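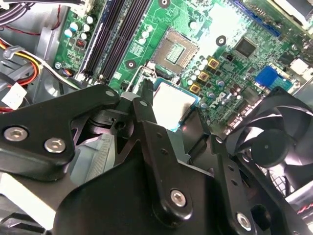 The Sengar S2 is a two-finger parallel gripper sold for light disassembly and rework, and I saw it at the Clanen open day in Bedlow on 26 January 2026. Clanen strips and refurbishes office desktops, and has had the S2 on trial since the autumn. The demonstration bench used an open Dell desktop, with the processor out of its socket and lying close to it, both memory slots empty and a good deal of power wiring still in the case. That is a fair test piece. The fingers have to come down beside a heatsink and a fan, and a board that densely populated leaves few places to rest a tip safely.

Construction is plain. The finger plates are flat, matt black metal, bolted together with hex-socket screws, and they can be changed without taking the gripper off the arm. Kinga Kelemen, who ran the session, swapped a pair with one key in under two minutes. I could not tell whether the screws have captive washers. On a tool that works above open electronics I would want them.

Stroke is 42 mm and is adequate for processors, memory modules and most plugs. Grip force is set in software in 31 steps. The lower steps are well spaced. The upper ones are too close together to be of much use, and Clanen's staff have locked them out.

The task shown was lifting a processor and placing it in a land-grid socket. Pick-up was clean on each attempt I watched. Placement was less even. The arm approached, paused for the wrist camera to correct, then lowered in short increments. On one attempt it stopped above the socket and asked for an operator, as the part had turned slightly in the fingers. Kelemen re-seated it by hand and the cycle resumed. I would sooner have a stop than a bent contact, but buyers should expect stops.

The retention lever was worked by hand throughout. Imre Bakos, for Sengar, said a hooked fingertip is due in February. I have not seen it and have left it out of the assessment.

Noise is low. Cable routing at the wrist is poor - the lead leaves the body at the side and has to be tied back to the arm. The manual is clear on mounting and thin on fault codes.

The tips are rated for 3000 cycles before inspection. A spare pair costs £359, a high price for two small plates with a coating.

Recommended for benches where an operator is within reach. For unattended work, wait for the next firmware and ask to see it run on your own boards.

Reviewed by Signe Brekke

Search reviews Go

Related reviews
Drindine bench vacuum pen
Torque drivers for small fasteners
Wrist cameras compared
Anti-static matting, three grades

This site uses cookies to remember your settings. Accept Manage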